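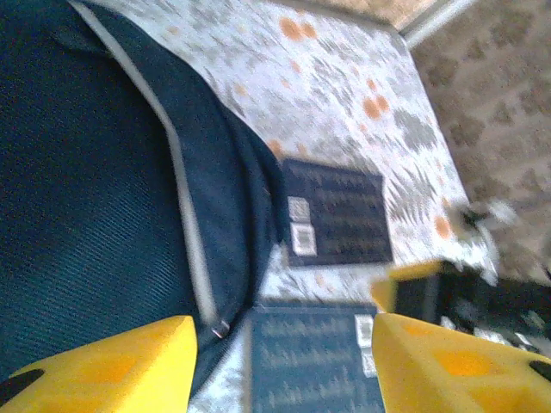
Handout 6: Looking After the Gripper and Wrist Camera
Practical Automation, evening group
Notes by Bernice Ankrah, revised March 19, 2020

Welcome back, everyone, and thank you for being so patient last time while we hunted for the small hex keys (they were in my coat). These notes go with the practical on the Rerinia cell, and they cover the gripper end of the machine: the fingers, the pads and the little camera at the wrist. Domnica Roman will take you through the base and the cabling in her own handout, so please don't go looking for it in mine!

Before you touch anything

Stop the arm, switch the cell off at the wall and hang your tag on the switch. If somebody else's tag is already there, leave it alone and go and find them. I know I say this every session, and I will go on saying it until July.

The fingers

Our fingers are a push fit with one screw each. Wiggle each one gently with your hand. A tiny bit of give is fine, but a click is not, and a finger that clicks wants its screw taken out, cleaned and put back. Wipe the faces with a barely damp cloth and let them dry before you close the gripper. Then open it all the way and close it slowly, watching for one side arriving ahead of the other. Seidu Amissah likes to close his on a strip of paper and tug — it's a lovely simple test, and you are welcome to copy him.

Pads get changed at 600 cycles, or sooner if they have gone shiny. The count is on the second page of the cell menu. Last term's group let one set go to 198 over the limit, and we spent a whole evening blaming the software for dropped books.

The wrist camera

Clean the lens with the soft cloth from the tin, never with your sleeve. After that, bring the arm over the work and look at the live view. What you want is both fingertips showing in the lower corners, one on each side, with the thing you mean to pick up lying between them. If one finger takes up far more of the view than the other when the gripper is open, the bracket has probably slipped round, and you should loosen it and start again. 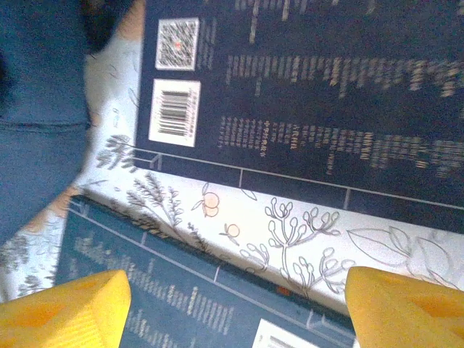 Wrist view over two books on a patterned cloth, with a finger in each lower corner.

Do try your check over a busy background as well as a plain one. Small print smears very easily once the arm is moving, so let it come to rest before you judge the focus. If the print is still soft with the arm standing still, turn the lens ring a hair at a time and write down which way you went.

Putting it back to work

Take your tag off, switch on, and run the short pick routine at low speed with a hand near the stop button. Fill in the log: your name, the cycle count, what you changed, and anything that sounded odd. "Bit squeaky" is a perfectly good entry.

For next time

Please read Palesa Lekota's notes on finger alignment, starting at page 107, and bring your log sheets. Spare pads are in the drawer marked Romano.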